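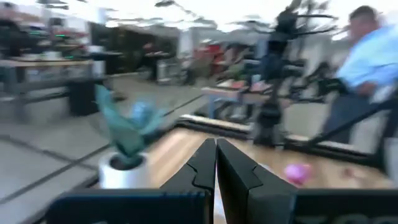 Greifer über der hellen Holzplatte

1. November 2025, Feeder Linie 2

So, endlich mal wieder Zeit zum Schreiben! Die neue Brennerdüse von Plusholm sitzt jetzt am Speiserkopf, und ich muss sagen, die Flamme steht deutlich ruhiger als mit der alten (die war im Oktober ja schon halb zugesetzt). Rok hat das Gas-Luft-Gemisch dreimal nachgestellt, bis er zufrieden war. Ich wäre nach dem ersten Mal Kaffee trinken gegangen.

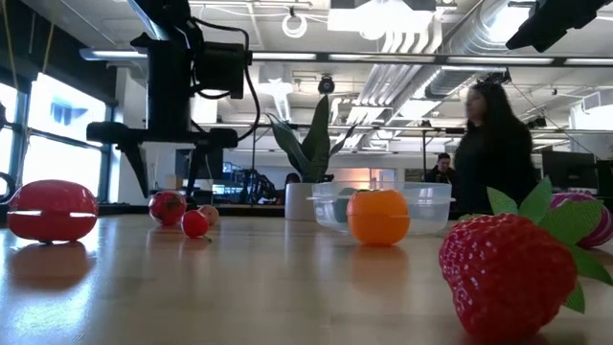 Die Isoliersteine von Mansour sind auch da, 500 Stück, davon zwei Kisten mit abgeplatzten Kanten – hab ich beiseitegestellt, Jarrah Pomare ruft deswegen an. Für die Deckenreihe nehme ich die auf keinen Fall.

Thermoelement in Zone 3 spinnt immer noch, springt beim Umschalten kurz weg und kommt dann wieder. Kabel getauscht, hat nix gebracht, also wohl doch die Klemme. Muss ich mir mit Rok nochmal anschauen.

Gaszähler bei Schichtende: 2.195. Offen: Dichtung am Odis-Regler, Protokoll für Zallano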